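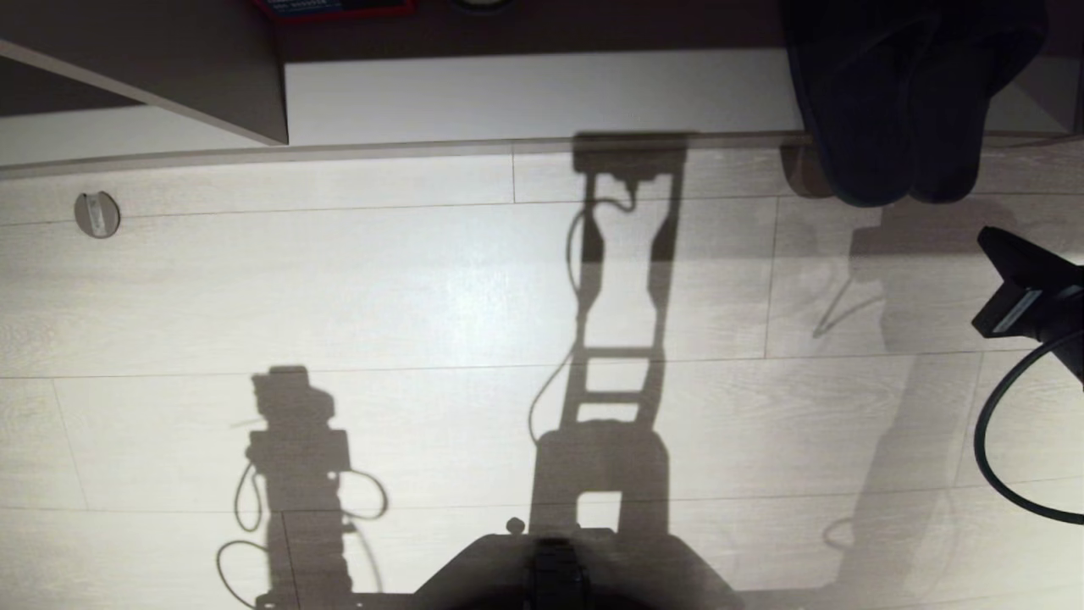
My week with Maysoun Qaisi's back catalog

So I fell down a hole in February and I'm only now climbing out. It started with a singing contest rerun my aunt had on while she was folding towels. There was a girl on it with a huge, slightly scratchy voice, and I said who IS that, and my aunt said oh, that's Maysoun Qaisi, she came in fourth. Fourth!

I looked her up before I'd even finished my tea. She's an actress now too, which I had no idea about. After the contest she did a jingle for Brarico (the crackers, and yes, I've been singing it at the sink) and then two years of basically nothing. Then she turned up as the younger sister in Farah, which ran for 60 episodes, and I have now watched more of them than I'm going to admit on here.

Farah is a soap, let's be clear. People faint. There's a will that gets lost, found, burned and then found again. But she's so good in it! She has a way of going quiet in the middle of a fight that makes everyone else look like they're shouting across a parking lot. My favorite stretch is when she runs the bakery by herself after the wedding falls apart. I cried at a scene with a tray of rolls.

The music is harder to track down. She made one album, Bokon, and the label only pressed 700 copies on vinyl. I found one listed online, wrote to the seller, got very excited, and it was gone by 9 p.m. So I'm streaming it like everybody else. Track three is the one to start with. Track six has a flute on it and I'm still making up my mind about the flute.

I also joined the fan forum, which has 885 members, and they've been so sweet to me even though I asked a question that was already in the pinned post. One of them sent me a long interview from when the soap ended. She talks about her mother driving her to auditions with a bag of oranges in the back seat, and how she hated her own speaking voice until she was nearly thirty. I went and read it twice.

Next up is Plulero, her first movie. She plays a ship's radio operator in 2032 and sings maybe one song. Reviews are mixed. I'm going with my aunt, who has already told me she'll be talking through it.

If any of you have a copy of Bokon you don't want, my email is in the sidebar.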